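Nusero Finger Tip and Cable Care Kit
For two-arm table cells with parallel grippers
Sold by Wornthorpe Robot Spares

$329.00 per kit
In stock, ships from our Ulleck warehouse
Orders in before 4 pm go out the same afternoon

About this kit

If you look after a two-arm cell that spends its days picking up light, awkward things and putting them somewhere else, you'll know that the arms themselves rarely give you much grief. It's the small bits out at the end that wear: the finger tips, the little pivot bushes in the jointed fingers, and the cable where it loops past the wrist and gets flexed a few thousand times a shift. We used to sell all of these separately, and we still do, but so many of our customers were ringing up with the same shopping list that Bram Nijs in our workshop sat down one August and put together a single box with the lot in it, plus the tools you need to fit them.

The kit does both arms. You'll find enough tips for four fingers with a spare set left over, which you will be glad of the first time one rolls off the table and under something heavy. The bushes are the same ones we've been fitting to our own service exchange grippers for years, and they go in dry, so please keep the grease for the wrist ring where it belongs.

Paper and film sorting cells seem to go through tips faster than anything else we see, which surprised us a bit at the start. Crumpled paper is kind to a gripper in most ways, but it leaves a fine dust that packs in behind the tip and holds it a hair off its seat. Once it's sitting proud it starts to rock, and then you get that faint clicking on the close. Pull the tips and brush out the seats every second week and you'll stretch the life of them a good deal.
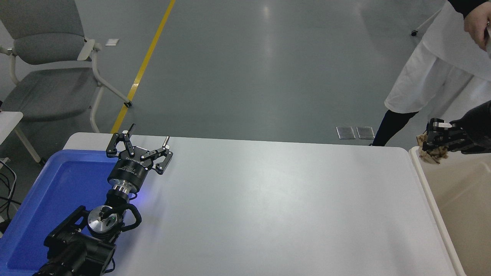
It's also well worth having the arms parked somewhere sensible before you begin. We like the gripper up at a comfortable working height with the fingers fully open, power off and the air or drive isolated according to your own site's lockout rules. Give yourself enough clear table to lay the old parts out in the order they came off. A shallow tray with a lip is perfect for this, and an old baking tray does just as well.

Cables are the other half of the story. The loop beside the arm wants to be generous, but it mustn't be so generous that it catches on a bin rim or drags over the bench when the shoulder comes down low. The clips in the kit let you slide the loop up or down a little without undoing the whole run. Fit them finger tight, take the arm by hand or at jog speed through its furthest reach on either side, and only then nip them up. Bram reckons half the cable faults he sees come from clips being done up hard with the arm in its home position, and he's usually right about these things (he'll tell you so, too).

What's in the box

6 finger tips, steel, pin style
8 pivot bushes
4 cable clips with soft liners
2 wrist ring seals
1 small tube of wrist ring grease
1 seat brush
1 hex driver with two bits
1 folded fitting guide, with a torque table on the back

Fitting time

Allow 52 minutes for a pair of arms if it's your first go. Most people have it down to 29 after they've done it a few times, and that includes the jog test and a cup of tea.

Will it fit mine?

The kit suits all Nusero two-finger grippers with the round wrist housing, and the Xie adapter version with the longer fingers. It doesn't suit the older square-bodied model, which takes a wider bush. If you're unsure, have a look at the label on the side of the gripper body. The lettering is awfully small, so take a close-up on your phone and email it through, and we'll match it up for you before you order.

After fitting

Run the open and close cycle slowly with no load and listen. Recheck your grip width afterwards, as new tips are a touch longer than worn ones and a taught position that was fine yesterday may now press into the table. Bring the height up a little, then work back down.

Returns

Unopened kits can come back within 30 days. Opened kits we'll swap if something is missing or the wrong colour of clip has gone in, and you only need to send us a note with your order number.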